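January, mid-morning, second mug of tea

Right, notes on the washroom basin, before I forget what I did and Zoi asks me for it again. This is the white one with the two-door cabinet under it, down the corridor from the main workshop, and it has become my little side project since we moved into the Nirnatholm building. Everyone rinses things in it, and every week I find the same grey film on the slope of the bowl and grit up on the top!

So, products first. We've got the Cevex cream cleaner and the Driltness spray, both half used, both left over from the old place. I tried the Cevex on a patch by the plughole last week and it does shift the film, but you spend ages getting the residue off afterwards, and if you leave any it dries as a chalky smear that looks worse than what you started with. The Driltness is much thinner and you can just wipe and go. It's also the one that makes me sneeze, so door open, please. I gave it five minutes to sit this time (the label says two, but our water is terrible and I've stopped believing the label).

Cloths. I'm now firmly on the side of the dark blue ones. The yellow sponges leave crumbs, and the paper towel from Haque falls to bits the moment you lean on it – I know it was cheap, I know we have eight packs of it, it can go to the bench for oil drips. A cloth bunched up in a thick wad works far better in that bowl than one folded flat. The floor of the basin is fairly flat but the corners are rounded, and a flat pad just skates over the curve and leaves a line of muck behind it. Bunched up, it squashes into the corner and you can really press.

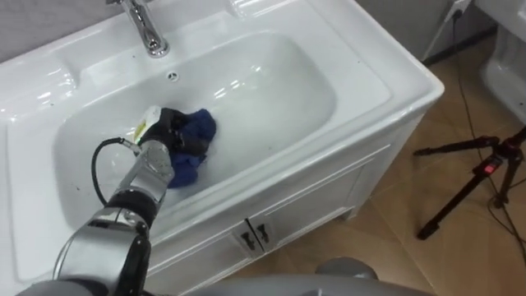

The other thing I keep changing my mind about is the order. I used to do the bowl first, it being the worst bit, and then the top, and of course all the specks off the top went straight down into the clean bowl and I had to go round again. Then I switched to top first, which is what any sensible person would have told me, but I found I was dragging grit across the glossy surface with a damp cloth and I really don't want to scratch it. Current method, subject to review: dry brush over the top, let it all fall in, rinse, then bowl, then top with a clean side of the cloth. It's slower by a minute or so and I'm happier with it.

Tap and overflow. The tap is easy, one lever, nothing fiddly, and chrome comes up lovely with a dry cloth at the very end. The back of the base is the awkward part and I still haven't got a good answer for it. Zoi Kokkinos swears by an old toothbrush, so I'll bring one in. Same toothbrush for the metal ring round the overflow hole, where a brown line builds up that no cloth will reach. Must write SINK on the handle in large letters.

To do:
new bottle of Driltness (up to 5 more goes in this one, if I'm careful)
toothbrush
wash the blue cloths separately, they ran last time and my lab coat is now faintly lilac
ask Zoi whether the spare hooks would fit inside the cabinet door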